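Plusen padded headboard, double — four months in

I held off writing this until we'd lived with it for a while, because a headboard always looks nice on the first night, doesn't it?

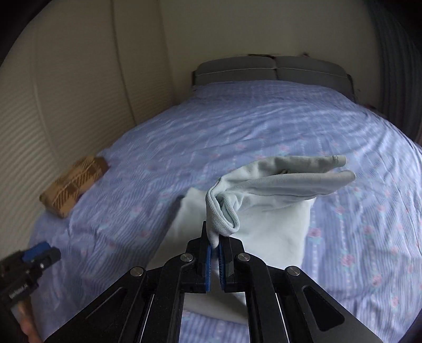
We went for the gray, mostly because Haddad had it in stock at 167 dollars and my husband Ryszard had set a firm limit after the business with the mattress. I worried it would look like a dentist's waiting room, but it goes with every set of sheets we own, even my flowery striped ones (which I will never give up, so please don't ask!). I do like the two cushioned sections, and the piping makes it look a bit more finished than the plain one we nearly bought.

Comfort is lovely. I read in bed most nights and sort the laundry there too, and I can lean back for a good long while before I start fidgeting. The padding is firmer than I expected — my sister Celina calls it hard, but she likes everything squashy.

Now the grumbles. Assembly took us 2 hours and the bolts needed tightening again in February. It also collects fluff along the piping, so I go over it with a dry brush when I change the bed.

Four stars from me, and I'd take one off that if you have to pay the 50 dollars for delivery.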